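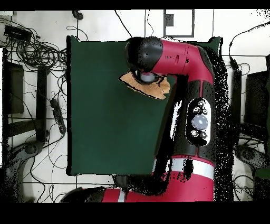

Kaplan opens its workshop in Clestcombe twice a year, and this time I went for the cloth handling, as we wash and fold a lot of it at work. The tour lasted 2 hours and there were 159 names on the sign-in sheet, split into small groups. Ours began in the back room, which has a white tiled floor with thin dark grout lines. Cloth work is done on a square of plain dark green, and a tan piece with an uneven outline shows up well against it. Our guide said they tried white first and kept losing the corners.

From there we went to the wash room. Kaplan uses Zesen machines for the heavy loads and an older Ultar dryer for everything else. The dryer is loud – bring earplugs if you plan to stay long. They run 4 cycles a day and write each one up on a board by the door.

The last stop was the folding benches, where visitors could try a few towels and get their stacks checked against a wooden gauge. Mine came out too wide.

Coffee was free and parking was tight. Go early and use the lot behind the building, as the street spaces fill up fast. The next open day is in December, and booking is through the front office.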